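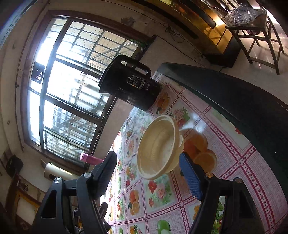 Most of what we get asked at the counter and by email is covered on this page. It deals with plastic basins, pitchers and jugs, and the wipe-clean tablecloths we cut from the roll. For enamel and stainless, ring the shop.

## Basins

### What size basin do I need for the sink?

Measure the inside of the sink at the bottom, then measure the basin across the rim, including the rolled edge. The rim is the widest part and the bit that catches on the tap. Leave enough room on one side to get your hand down, or you won't be able to lift it out when it's full.

Round and oval basins both fit most laundry troughs. For a narrow kitchen sink the oval is usually the better buy.

### Can I put boiling water in a plastic basin?

No. Run the cold water first and top it up with hot. A basin that gets boiling water tipped straight into it will go soft in the base, and once the base has bowed it rocks on the bench forever. If the basin carries its own temperature limit on the sticker, follow that. Anything up to 70 degrees has been fine in the Nurkard basins we use out the back.

### Are your basins food safe?

Some are. The ones sold for kitchen use have the glass and fork symbol moulded into the underside or printed on the sticker. The ones sold for laundry and garden don't, and we keep them on a separate shelf. If you've lost the sticker and can't find the symbol, treat it as a laundry basin. It will still do for washing spuds with the skin on if you rinse them afterwards, but don't rest bread dough in it.

### How do I get a cream basin white again?

You won't, if it was cream to begin with. People do bring them in and ask. What you can shift is the grey line at water level and tea or beetroot stains.

1. Wash the basin with dish soap and rinse it.
2. Make a paste of bicarb and a little water and wipe it over the stain with a soft cloth.
3. Leave it for 15 minutes.
4. Rub gently, rinse and dry.

For turmeric, put it outside in the sun for a day or two. It works better than anything we sell. Don't use a scourer or a cream cleanser with grit in it, as the scratches hold dirt and you'll be back at the bicarb every week.

### How should I store them?

Upside down, or tipped on their side to drain and then upside down. If you nest several the same size, put a tea towel between each one. Two wet basins pushed together can lock so tight that you need warm water and a second person to get them apart.

Don't leave them on the back step all summer. Sun is fine for a stain, but months of it makes the rim chalky and then it cracks when you pick it up full.

### The rim has split. Can it be repaired?

We don't repair them and haven't found a glue that holds on the common types of plastic. A basin with a split rim will still hold pegs or seedling pots. Don't carry water in it.

## Pitchers and jugs

### What's the difference between a pitcher and a jug?

On our shelves, a pitcher is the tall one with a loop handle and a pointed spout, and a jug is anything shorter. Customers use the words the other way around just as often. If you're ordering by email, give us the height and we'll work it out.

### How much do they hold?

The small measuring jug holds 1000 mL to the top line. The others vary with the maker and the capacity is on the label or the base. Bear in mind that a jug filled to its stated capacity is generally too full to pour without slopping.

### Is a dark pitcher all right for drinking water?

Yes, if it's sold for food and drink. The drawback with black or dark blue is that you can't see the level or whether the inside is clean. Run a bottle brush around the bottom seam every time you wash it, and have a look in with a torch every so often. If you want one for cordial, buy a clear one.

### Will the printing come off?

Printed lettering fades with scrubbing and comes off sooner in the dishwasher. Moulded lettering stays. If you rely on the measuring lines, choose moulded.

### How do I get rid of the plastic smell?

Wash it in warm soapy water, fill it with water and a tablespoon of bicarb, leave it overnight and rinse. Repeat if you need to. If a new pitcher still smells after three goes, bring it back with the docket.

## Tablecloths

### What are the tablecloths made of?

The ones on the roll are plastic with a backing. Most have a soft fabric backing, a few of the lighter ones have none. The cheaper unbacked type slides about on a polished table, so put something under it or pay the extra for backed.

### How do I work out how much to buy?

Measure the length of the table, then add the overhang for both ends. We suggest 15 cm at each end for a kitchen table. More than that ends up in people's laps. For a rectangular table, check that the roll is wide enough as well, because we can't join two widths.

For a round table, measure straight across the middle and add the overhang twice. We cut a square and you trim it at home. We don't cut circles.

### Can you match the check or the border on a second piece?

Usually, if it's from the same roll. Patterns with a border running down one side, or with fruit and flower squares, need a bit extra so the squares line up. Tell us before we cut. If you're matching one you bought last year, bring a corner of it in, as the reds in particular change from batch to batch.

### How do I get the fold lines out?

Lay it on the table with the pattern up and leave it for a day or two in a warm room. If you're in a hurry, use a hair dryer on low and keep it moving, smoothing with your other hand as you go. Never iron it from the front. Some of the fabric-backed ones can be ironed on the back at the lowest setting with a tea towel over the top, but try a corner first.

Next time, roll it up on the cardboard tube. We'll give you a tube if you ask.

### Can I put a hot pan on it?

No. Use a board or a trivet. A hot pan will leave a ring in the plastic, and it can stick the backing to the table underneath, which is a much bigger job to fix.

### How do I clean it?

Warm water, dish soap, soft cloth. Wipe up tomato, curry and ballpoint straight away. Dry it before you put anything flat on it. A wet basin or jug left standing overnight can mark the surface, and the marks show most on the pale squares.

Don't put it in the washing machine. The backing comes off in crumbs and gets into the filter.

### Is it all right to leave it on the table all the time?

Plenty of people do. Lift it once a week and wipe the table. On a table near a sunny window, turn the cloth end for end every month or so, otherwise the window end fades first and goes stiff.

## Ordering, returns and the shop

### Where are you?

92 Station Street, Retcombe. Parking is at the rear. The step at the front door is a high one, so if you've got a pram or a walker come around the side and ring the bell.

### Can I order by phone or email?

Yes. For tablecloths we need the measurements in centimetres and the pattern name from the sample card. We'll ring you back to confirm before we cut. Phone orders taken by Thursday lunchtime are ready for pickup on the Saturday.

### Which brands do you stock?

Nurkard and Altolent for basins and jugs. Vávra for the tablecloth rolls. We no longer get the Altolent oval with the ribbed foot in green, only in beige.

### What can I return?

Basins and jugs that haven't been used, with the docket, inside a month. Cut tablecloth can't be returned unless it's faulty or we've cut it wrong. If you measured it short, we can sometimes sell you a full new length at a discount and take the short one for the remnant bin. Ask for Mwende Mwakyusa, who looks after the cutting table.

### Do you post?

Tablecloths, yes, on a tube. Jugs, yes, if they fit the box. Basins are pickup only. They're light but the carrier charges by volume, and the postage comes to more than the basin.

### Do you sell remnants?

The bin is beside the cutting table. Pieces are priced by the tag on the corner and we don't hold them. Bring your measurements, and bring a tape if you've got one as ours tends to be in use on Saturdays.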